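Search this site
Enter keywords
Go

Speaker notes: Buying a small arm kit without regretting it
Holtbridge makers' evening, Sat 14 September

Slide 1, title

Hi everyone, thanks for giving up a Saturday night. Quick bit of background: I run the workshop side of a small training business in Arnton, and since December I've been living with the Haruna desktop arm kit on a bench about two metres from my desk. I paid for it out of our own equipment budget, so I'm free to grumble, and I will a bit.

(Ask for hands: who has bought a robot arm already? Who has bought one and put it back in the box?)

Slide 2, what you get

The Haruna comes in two cartons. The big one has the arm, the power supply and the base clamp. The little one has the gripper, the wrist camera and a bag of fasteners, 151 of them according to the packing slip, and I did not check. The printed guide is decent for the arm and thin for the gripper, so download the newer PDF before you start (mine had the finger brackets drawn the wrong way round, which cost me most of an evening and a fair bit of swearing).

Budget a weekend. The sales page says you'll be moving in 60 minutes, and you will, if moving means the arm nods at you. Getting it to pick something up and put it where you meant took me until Sunday arvo.

Slide 3, the price question

Ours was a bit over $2,000 with the gripper and camera in. You can buy the bare arm for less and add your own gripper later, and a mate of mine did, and he's still adding. If you teach with it, get the bundle. If you love brackets, go for the bare arm and have a lovely time!

I also looked at the Fullon, which is the other one people always ask me about. Heavier, quieter, nicer joints, and you can feel it when you push the thing by hand. But at the time the camera mount was an extra and the software wanted a licence for every computer, and with a room full of laptops that killed it for me. If you've only got the one machine, go and have a proper look at it.

(Don't get stuck here. Somebody will want to argue about gearboxes. Send them to the kettle.)

Slide 4, the camera on the wrist

This is the part I've changed my mind about. I was going to skip the wrist camera and put one on a tripod, because that's how I'd always done it. The trouble with a tripod is that the arm keeps getting in front of whatever you want to look at, right when it matters. With the camera riding on the wrist you see what's between the fingers, and learners get it straight away. They stop asking which way is left.

Downsides, and there are a few. You lose a good chunk of the view to the gripper itself. The view swings about when the wrist turns, so don't watch it on a big screen after lunch. And it's fussy about light. We've got windows down one side and the shadows drift across the bench all day, so a colour setting that behaved at nine in the morning can be hopeless by two. I bought a cheap roller blind. Best money I spent on the whole project.

Slide 5, what we do with it

Coloured cubes. I know, everyone does coloured cubes. I held out for a fortnight with bottle caps and bits of Lego and then gave in. Cubes have flat sides, the fingers like flat sides, and a beginner can say "get the yellow one" and everybody in the room knows whether it got the yellow one.

My rule is 3 cubes to start with, well spread out. Leave more of a gap than you think you need, because the fingers have to fit down either side and they're chunkier than they look in the brochure. Then turn one of the cubes a bit so it's no longer square to the bench and watch the room go quiet. That little twist is the whole lesson. You can spend a happy afternoon on it.

Keep the bench top plain too. We had a wood grain one and the software kept finding interesting things in the knots.

Slide 6, stuff that annoyed me

Cables. The wrist cable needs slack, and the slack needs to go somewhere it won't snag. Work this out by hand with the power off, moving each joint to its limit, before you let anyone press go.

The app. It's fine. It forgets your saved positions if you update it, so write them down on paper like it's 1994.

Support. Email only, and the answers were good, but slow. I had one reply that took eleven days and solved the problem in a single line.

Spare finger pads. Order them with the kit. The postage on its own is daylight robbery.

Slide 7, would I buy it again

Yep. I'd get the bundle again, I'd skip the fancy carry case, and I'd sort the lighting out before the arm even arrived. If you're a school or a library, I'd also ask for the education pricing in writing, as ours changed between the phone call and the invoice.

(If there's time: questions. If someone asks whether it can fold laundry, the answer is no.)

Slide 8, leave this one up during questions

Settings sheet is on the table by the door, grab one on your way out. I'm happy to bring the arm along to the next evening if somebody can lend me a solid bench.

Related
Choosing a first soldering station
Notes from the Arnton repair day
Bench lighting on the cheap
Holtbridge makers' evening: how to offer a talk
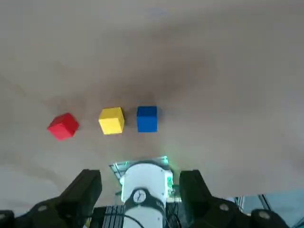

Slide 8: red, yellow and blue, from the wrist camera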